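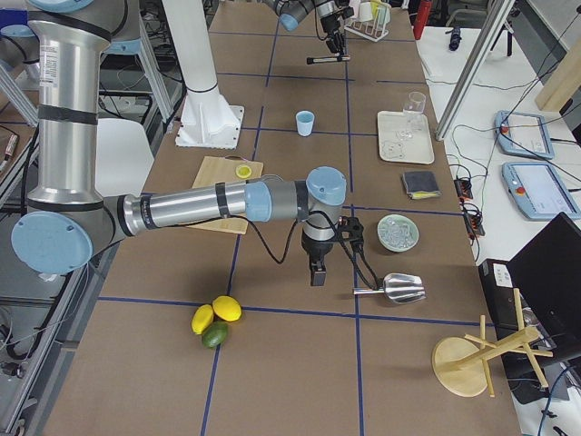
Ojeda: Ice is still coming out cloudy and stuck together, second batch in a row. Also the drinks taste like the freezer. Is this the machine or is it us? We have the lemonade thing at 4 and I don't want to serve that.

Reply, 9:40 am
Could be either. Need a few things before I send anybody. Which unit, the Tirkari countertop or the old one in the back? When was the filter last changed? And is the ice sitting in the bin overnight or are you scooping it fresh?

Ojeda: Tirkari. Filter no idea, before my time. Ice sits overnight yes, lid doesn't close all the way, it pops up on the left.

Reply, 9:52 am
OK lid is problem one. Ice in an open bin picks up whatever is near it. Dump the bin, all of it. Wash bin and scoop with warm water and plain dish soap, rinse twice, dry. Scoop does NOT live in the ice. Hang it or put it on a clean tray.

Check the lid hinge while you're in there. Usually a bit of scale on the left pin.

Ojeda: Dumped and washed. There was scale, got most of it off with a toothpick. Lid shuts now if you push. Running a new batch.

Log, 10:30 am
Customer reports lid fixed-ish. Batch 1 after cleaning started. Asked for filter part no.

Ojeda: Sticker says Surkemia then a number I can't read, it's all smeared. Changed in November is written on the side in pen. Doesn't say which November.

Reply, 10:41 am
Change it. I have 2 on the shelf here, will put them with the noon run. Meanwhile throw out the first batch after cleaning and also the first after the new filter goes in. Don't taste-test those, just toss.

Ojeda: Batch 1 looks clearer, still a few clumps. Why clumps??

Reply, 11:05 am
Clumps = melting a bit then refreezing. Either the bin is warm or somebody keeps opening it. How long is the ice out on the counter when you're making drinks?

Ojeda: We fill a little dish and leave it next to the lemons, so maybe 19 minutes? Then what's left goes back in the bin.

Reply, 11:08 am
There it is. Never put it back. Whatever leaves the bin stays out or goes in the sink. The wet ones freeze to the dry ones and you get a brick by morning. Also lemon juice, if anyone's been cutting fruit next to it. One drip and the whole bin smells.

Do it this way for today:
- small dish, refill often, don't heap it
- cutting board on the far side from the ice, sponge not between them either
- lemons and limes washed and dried before they go near a knife
- slices made last. they dry out and curl if they sit
- glasses go in the fridge if you have room, ice lasts longer in a cold glass

Ojeda: No room in the fridge, Mamov delivery took the bottom two shelves. Can the glasses go in the freezer?

Reply, 11:15 am
Not the thin tumblers, they can crack when you pour. Thick ones ok for a few min. Otherwise just swirl some ice and water in them, dump, then fill.

Ojeda: ok. New filter arived, where does the arrow go

Reply, 12:50 pm
Arrow points same way as the water, so toward the machine. Hand tight and a quarter turn. If it drips at the collar take it off and check the rubber ring is seated, don't just crank it.

Ojeda: Dripped. Ring was folded over. Dry now. Flushed it, water was gray for a second then fine.

Reply, 1:04 pm
Gray is normal, carbon dust. Run it a bit longer then let it make ice. Toss that batch like I said.

Log, 2:35 pm
Filter replaced by customer. Flush done. Batch 2 discarded. Batch 3 in progress.

Ojeda: Batch 3 is good. Clear, no smell, separate cubes. One in the middle has a bubble.

Reply, 3:10 pm
Bubble's fine. Bin temp should come down overnight, check it in the morning, want it staying well under freezing. If the lid pops again tell me and I'll order the hinge, 7 day wait on those so sooner is better.

Ojeda: Lid popped again when I shut it just now

Reply, 3:14 pm
Ordering hinge. Put something flat and heavy on top til then, clean underside pls. Leaving ticket open.

Status: waiting on part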